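Workplace Basics, Unit 3: The Shared Desk
Course notes, prepared by Begoñe Urquijo

In the last unit we spoke about the chair and the height of the screen. Now we come to the surface of the desk itself, and to what we put on it.

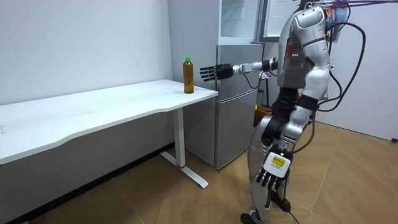 A desk that many people use should be easy to clear and easy to wipe. At the Olivares office, where I collected my notes in November, 119 persons share the desks of two floors, and the rule is simple: when you leave, you take your things with you. Before the rule, the cleaning team spent most of the evening moving cups and papers from one side to the other.

Some terms for this unit

Reach zone: the part of the desk you can touch without bending your back. Things of daily use belong in it.
Far zone: the part for which you must stretch or stand up. Put there what you need one or two times in a day.
Clear edge: the front strip of the desk, where the forearms rest. Leave it free.

Drinks

A bottle is better than an open cup, and it should have its cap closed when you are not drinking. Place it on the side of the hand you use for drinking, but away from the front edge. A bottle standing behind the keyboard makes you lift the arm over your work each time. If the desk has a curved front, measure the distance from the nearest point of the curve.

Exercise for the next class

Draw your own desk from above, on one sheet. Mark the two zones and the clear edge. Then write which objects you would move, and where to. The desk survey from Pundberg (some 327 answers) is in the course folder; please read the first part before you come.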